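Household Tasks Gallery
Lomum Centre for Applied Automation
March 27, 2022

Can a machine tidy a kitchen yet? The Centre has put that question to the Langat program since its first season. Staff at our Plundau laboratory set an arm to ordinary chores and record each attempt, whether or not the chore is finished. The program has now logged more than 2,000 attempts across 19 household tasks.

Clearing a table remains one of the harder ones. An upright cup gives the arm a clear rim and handle to work with. A cup on its side may roll when touched, and its handle may point anywhere.
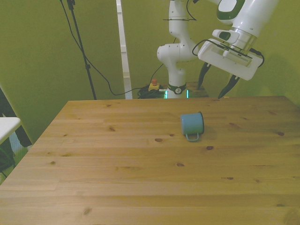
Mug righting task, Plundau laboratory. The blue enamel mug lies on its side, handle toward the near side of the table, with the gripper open above.

Results differ widely by chore. Folding flat cloths is now dependable enough for longer trials, while righting cups and sorting cutlery still require a member of staff nearby. The Centre does not consider any of the 19 tasks ready for unsupervised use in the home. Shop-floor work, including shelf stocking, is covered separately in the Rodik gallery.

Further pictures will be added in October. Requests to reproduce material from this page should be sent in writing to Stella Waweru, Public Programs.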